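Hairline seam in painted gray tabletop, fill it or leave it alone?

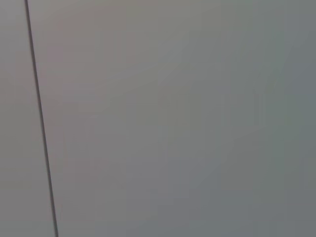 Close-up of the seam, gray on gray

posted by Plenden, 12th January

Hello everyone, and happy new year to those I haven't caught yet! I have a gray work table in my sewing room with a thin dark line where two sections of the top meet. I can't feel much of a step when I run a finger over it, but lint and chalk dust settle in there and I'm forever going after it with a toothpick. My daughter thinks I should fill it and repaint. My husband thinks I should leave well enough alone and put a cloth over it (he says this about most things, bless him). The table is 9 years old and I paid $139 for it, so I'm not going to cry if it goes wrong, but I do love it and I'd like it to be nice for cutting fabric. Has anyone filled a seam like this and had it stay filled?

Okoro
Filled one on a desk last August and I'd do it again, but please use something flexible! I started with ordinary wood filler, which looked lovely for a few weeks and then cracked right down the middle once the heating came on, because the two halves move a tiny bit with the weather. I dug it all out (a dull butter knife and a lot of patience) and went back with a paintable caulk. Clean the gap first with a soft brush and a vacuum, then put low tape down both sides, press the caulk in with a damp finger and pull the tape while it's still wet. Leave it overnight before you paint, longer if the room is chilly. For the paint I'd do the whole top, as touching up just the line will show every time the sun comes in. I gave mine a light sanding with 1000 grit between the last coats and it came up so smooth that fabric slides across it beautifully.

Cluveo
just put a cutting mat on it

Jurnlow
I'm with your husband, I'm afraid! Mine has had a seam like that for 8 years and all I do is run a little paste wax into it every so often and buff off the extra. Lint doesn't catch nearly so much. Do try it on a corner underneath first, though, and skip it altogether if you think you might paint later, as paint won't stick over wax.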